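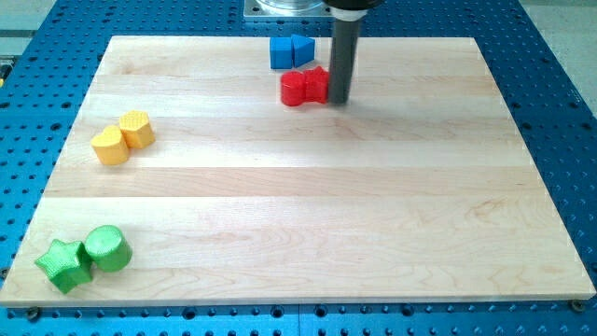 Can we sign off on the Rerkano tabletop sorting kit for the Skotville training room?

Mostly, with two items held open until Frei sends the right paperwork. Details are under 6 and 9.

RERKANO KIT, TRIAL UNIT 4
Pre-acceptance safety checklist
Inspector: Laiba Afridi
Date: 5 November 2021
Supplier: Frei (sales), Winberg (service)

1. Work board fixed to table. PASS
Wood board on the blue perforated table, round screw heads near the front corners. I leaned on it harder than the manual would like. It stayed.

2. Block set fit for use. PASS
Red, blue, green and yellow shapes, including stars, a heart and cylinders. No splinters or sharp flash. The green star has a knurled finish that collects lint.

3. Rod tip clearance at low stop. PASS
Gauge went under at both ends of the board. Repeat after any change of board.

4. Emergency stop reachable from operator's seat. PASS
Reachable from my seat, anyway. Try it with someone shorter.

5. Emergency stop works. PASS
Arm halts and stays halted. The restart chime is far too cheerful.

6. Speed limit locked in teaching mode. OPEN
Locked by a password. The password is on a sticker under the controller. Frei to supply a new one, minus sticker.

7. Cables clear of walkway. PASS on second try
First try I found the cable with my foot.

8. Cycle log readable. PASS
2181 cycles, 303 of them with the lid off the controller, for which Winberg has an explanation running to two pages.

9. Manual matches unit. OPEN
Manual supplied is for a larger model and mentions a foot pedal. I looked. No pedal.

10. Price on quote matches price on order. PASS
3880 on both. Service visits extra, next one due in April.

Power stays off at the wall until 6 and 9 are closed. Key is in my desk, left drawer.

L. Afridi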